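About Nindimthorpe Liturgical Supply
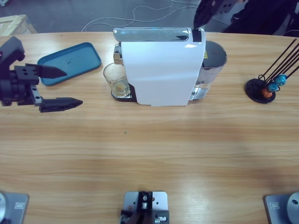 Nindimthorpe Liturgical Supply prepares seasonal colour sets for parishes: altar frontals, lectern falls, chasubles and stoles in violet, rose, white, red and green. The catalogue lists 1,246 items and is revised each September, ahead of Advent. Cloth is supplied by Codmont and dyed to the Uddin shade card, with violet held in two tones so that Advent and Lent can be distinguished where a parish wishes. Fittings are discussed at a wooden table, and visitors are offered something from the white capsule coffee machine while measurements are checked.

Kojo Laryea directs the workroom and answers rubrical queries – chiefly on rose vestments and the use of white at funerals. Parish records, including altar dimensions and previous orders, are kept in Senix under a four-digit parish code.

Repairs to older frontals are accepted if the ground fabric is sound. Orders for Advent close at 4 pm on the last working day of October.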